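Section 6. Playing the Soundtrack Disc and Setting Up the In-Game Music Player

The Zemine deluxe package includes the game, a download card and one soundtrack disc. The disc is an ordinary audio CD and plays in any CD player. To hear the same music inside the game, you need to unlock the Music Player first.

Before you start

You need the download card, an internet connection and at least 554 MB of free space on the drive where the game is installed. The music files are stored apart from your saves, so removing them later does not affect your progress.

Unlocking the Music Player

1. Start the game and wait for the title menu.
2. Choose Extras, then Redeem Code.
3. Type the code from the download card. Capital letters and small letters are treated the same. Leave out the hyphens.
4. Select Confirm. The download starts in the background.
5. When the note symbol next to Extras stops blinking, quit the game and start it again.
6. Open Extras and choose Music Player.

Note: Each code works once per account. If you see the message "Code already used," check that you are signed in to the account you used the first time. 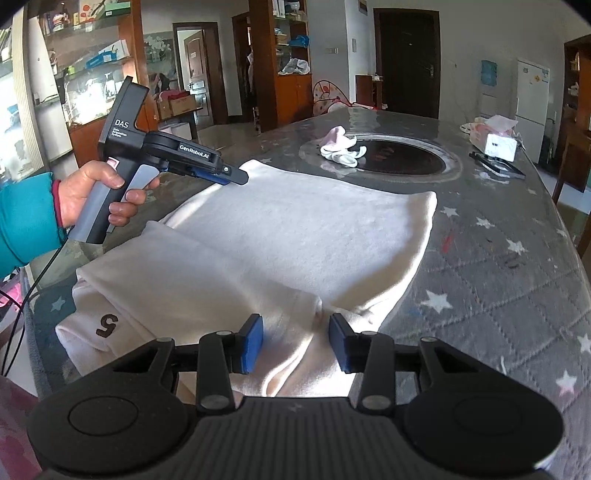
Off-white garment spread on a long table.

Choosing a version of the score

Vilgot Eklund's score comes in two versions. The Game Mix is what you hear while playing, with loops and short transitions. The Album Mix is the version on the disc, with full endings. Three tracks — "Jestetetti," "Fluditz" and "Sæther, Night" — are on the Album Mix only and stay grayed out if the Game Mix is selected.

1. In the Music Player, press the Options button.
2. Set Version to Game Mix or Album Mix.
3. Set Volume. The default is 100. This setting is separate from the music volume used during play.
4. Press Back to save.

Caution: Do not turn off the console or computer while the save symbol is showing. The track list may be damaged and will have to be downloaded again.

If a track does not play

Check that Music is not muted in the main Sound menu. If it is on and there is still no sound, choose Extras, Music Player, Repair Files. The repair takes some 3 minutes and does not use your code a second time.

Players who updated from the July release may see track titles listed twice. Run Repair Files once and the extra titles are removed. Playlists you made before the update are kept, but their order may change.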